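**Working group on shared-area rules for the vehicle hall, Wundley site**
Minutes, March 2019
Present: site operations, line leads, Ventura (integrator), Rarnora (safety advice)

**1. Previous minutes**

Agreed, with one correction. The draft rules run to 39 clauses. Clause 12 applies to Vendville as well as Wundley.

**2. Parts presentation**

The draft says that small trim parts for a humanoid hand should lie flat and singly on the top shelf of the rack, with the bins kept on the levels below. Line leads were content with this. The number plate bracket stays as the reference part for the trial. Floor lines are to be kept clear at all times, including by rack feet.

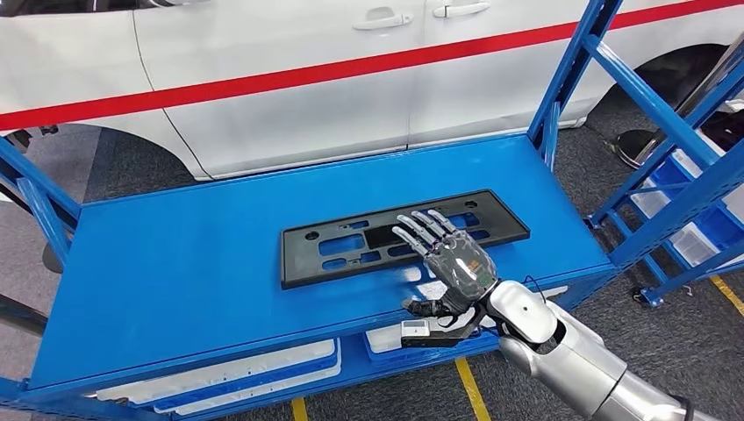
Rarnora asked whether the rule on single parts would survive a busy shift, and said that a rule people break daily is worse than a looser one they keep. Ventura preferred to leave the wording as it is until the trial log has been read. The log has 513 entries, of which 81 are marked for review.

Agreed: wording stands for now. Ventura to go through the 81 entries before the next meeting.

**3. People within reach of the arm**

Long discussion. The present text says "authorised persons only" and does not say how many or where they stand. Operations want a named lead for each session – one person who can call a stop and who does no other job meanwhile. Anyone may still press stop.

Vendville already keeps plastic sheeting and other packing out of the arm's reach during powered work. Operations proposed the same for Wundley. Agreed, to go in as a new clause.

Sleeves and loose clothing: no agreement. Carried over.
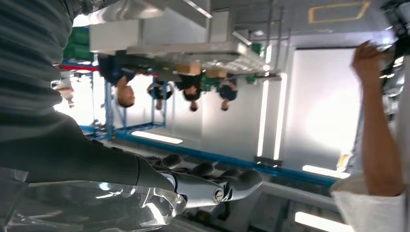 *Page last changed: March, version 2*

**4. Stop checks**

To be done at the start of each session and after any change of hand or cable. The result goes on the sheet by the rack, signed by the session lead. Line leads asked for a shorter sheet. Operations will draft one.

**5. Any other business**

Vendville would like the rules in large print for the wall. Ventura to send the file.

Next meeting: date to be set once the log review is in.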